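Início > Projetos de alunos > Automação > Relatórios

Perda de força de preensão numa garra manual durante a dobragem de roupa

Relatório de projeto, 29 de janeiro de 2024

12 comentários | 100 partilhas

1. Enquadramento

O projeto Drirside pretende ensinar um braço robótico a dobrar peças de roupa a partir de demonstrações feitas com garras manuais. A nossa equipa ficou responsável pela recolha das demonstrações em ambiente doméstico e pela verificação dos dados. O plano inicial previa 2000 demonstrações até ao final do semestre. Este relatório trata da falha que interrompeu a recolha e do que foi alterado depois.

As garras são da série Pollock, montadas na oficina da escola com dedos flexíveis amarelos e suportes metálicos com ranhuras. A abertura dos dedos é comandada por um gatilho ligado a um cabo interno, e um codificador no eixo regista o valor de abertura em cada instante. O registo é feito com o programa Pallunetti.

2. Descrição da falha

A falha apareceu na segunda semana. Ao levantar malhas grossas, a peça escorregava dos dedos a meio do movimento, embora o gatilho estivesse premido até ao fim. No início atribuímos o problema ao operador e repetimos as demonstrações. Como continuou a acontecer com operadores diferentes, parámos a recolha.

Nos ficheiros não se notava nada de estranho. O Pallunetti indicava garra fechada (valor 100 na escala de fecho) em todas as tentativas falhadas. O valor é calculado a partir da posição do eixo do gatilho e não da posição dos dedos, pelo que uma folga entre os dois não fica registada.

As malhas felpudas foram as peças com mais perdas. Nas camisas de algodão a falha quase não se via, porque o tecido é fino e a folga não chegava para o soltar.

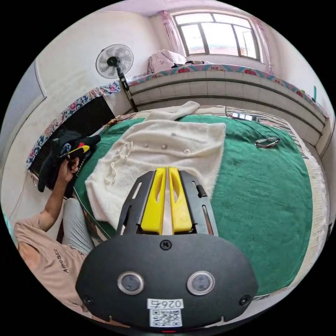
Figura 1. Garra 026 com os dedos quase fechados, junto a uma malha felpuda clara estendida sobre a cama.

3. Diagnóstico

Desmontámos a garra na oficina e seguimos a transmissão desde o gatilho até aos dedos. O cabo interno tinha cedido no ponto de fixação e o parafuso de aperto rodava sem resistência. Com o gatilho no fim do curso, os dedos chegavam a tocar-se em vazio, mas abriam logo que havia carga entre eles.

Para confirmar, prendemos uma tira de feltro entre os dedos e puxámos com um dinamómetro de mola. A garra com defeito largava a tira muito antes de uma garra nova. Depois de apertado o cabo, as duas comportaram-se da mesma forma. Não fizemos o ensaio com outros materiais por falta de tempo.

A cola de fixação de roscas prevista nas instruções de montagem, da marca Primwood, não tinha sido aplicada neste parafuso. Na folha de montagem o passo estava assinalado como feito. Não conseguimos apurar em que momento foi saltado, dado que a folha não tem campo para a hora nem para quem executa.

4. Efeito nos dados

Foram retiradas do conjunto 100 demonstrações. Algumas eram falhas evidentes, com a peça a cair. Outras eram mais difíceis de avaliar: o operador tinha compensado a falta de força agarrando mais tecido ou inclinando o pulso, e a dobra ficava feita. Decidimos retirá-las também, pois um modelo treinado com elas aprenderia um gesto que só serve para uma garra avariada.

5. Alterações ao procedimento

a) Ensaio de tração com a tira de feltro antes de cada sessão, com o resultado anotado no caderno.
b) Marca de tinta no parafuso do cabo, para se ver se rodou.
c) Paragem imediata à segunda perda de peça seguida. Antes repetia-se a demonstração sem registar o motivo.
d) Folha de montagem com data, hora e rubrica em cada passo.

6. Trabalho por fazer

Falta colocar um sensor de posição diretamente nos dedos. O suporte já está desenhado, mas a primeira impressão ficou com o furo desalinhado e tem de ser refeita. A meta de demonstrações passou para julho.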